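New on the shelf: The Neves Ledger

Our history pick for the season opens with a missing mule and gets less cheerful from there. The Neves Ledger follows a company paymaster who left Curkus in the winter of 1863 with 1,492 dollars in soldiers' pay and reached camp with 40. He blamed the river. The river has never commented.

Kelari Press found the story in a county courthouse, in a box marked "fences." The author spent years on it and it shows — there are 116 pages of notes, several of them ruder than the main text.

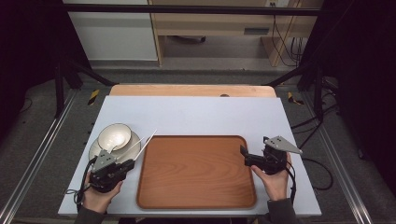
Do I need to know much about the Civil War first?

Very little. The battles stay mostly offstage, and a short timeline at the front covers who was marching where.

The Cultatach branch has 100 copies in paperback, all with the map printed slightly too small to read. Bring a magnifying glass or a grandchild. The reading group takes it up in February, which gives everyone time to finish, or at least to start.

Posted 31 Oct 2025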